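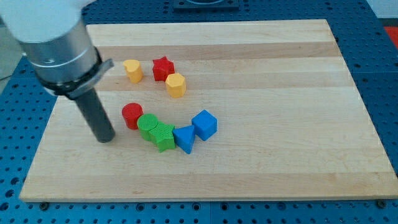

Slide 1. Good morning, and thank you to Senga Moffat for the invitation to speak on behalf of Gandden. My subject today is the shape block as a teaching material, and in particular the manner in which a set is presented to a child at the start of a session. Our guidance asks that the blocks be set out on a plain board with clear space beside them. The board on the slide has open wood to the right, and a child may move the blue cube or the triangle next to it into that space without disturbing the rest. Pause.

Slide 2. The Guthrie review, completed in October, covered 87 settings. Staff reported that mixed shapes held attention longer than sets of a single form. Hearts and stars were named first by most children — cylinders were commonly called "tins".

Slide 3. Storage. Altum trays hold 2 full sets. Blocks should be wiped, checked for rough edges and returned by colour. Worn pieces are to be withdrawn and recorded on the Druteck sheet.

Refer delegates to the handout for ordering details. Allow 3 minutes for questions before the break.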